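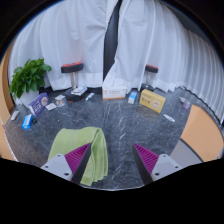
White curtains, grey marble and a scattering of small boxes.

So I finally bought a new atlas! I'd been putting it off for ages, mostly out of loyalty to the old one, which I've had since school and which still falls open at the Baltic for reasons I can't remember. The spine went in July. I tried tape. Then I tried more tape, and then page 39 came away in my hand and that was the end of that.

I looked at two before choosing. The Nondent one is the big handsome sort you'd put on a coffee table, with gorgeous relief shading, but it weighs as much as a paving slab and the index is tiny (I mean the print, there's plenty of index). I'd have needed a lectern. The Peloda is a proper school atlas, floppy cover, cheap paper, and I loved it straight away. It has 100 pages of maps and then a lot of those small thematic ones at the back — rainfall, fishing, where tin comes from — which are the pages I used to read under the desk when I was meant to be doing oxbow lakes.

I do have grumbles. The British Isles get a lovely spread and then half of central Asia is squeezed on to page 69 with an inset on top of it, right where I wanted to look. Also the sea is a bit too turquoise for me. The old one had a pale, serious sort of blue and I miss it.

What I'd forgotten is how different it is from looking things up on my phone. On the phone you get the place you asked for and nothing else. With the atlas I went looking for one lake in Finland and came back three quarters of an hour later knowing where the Kola Peninsula is, with cold tea. You see what's next to what, and how far it all is from the sea.

Anyway, the old one is staying. I couldn't put it in the recycling, it's got my handwriting in it, including a dotted line across the Atlantic in green biro that I must have thought was very important. It's under the bed with the road maps.

Next on the list is a wall map, if I can find one that isn't laminated. Janano do one on plain paper and I've got my eye on it, but first I need to measure the space above the stairs.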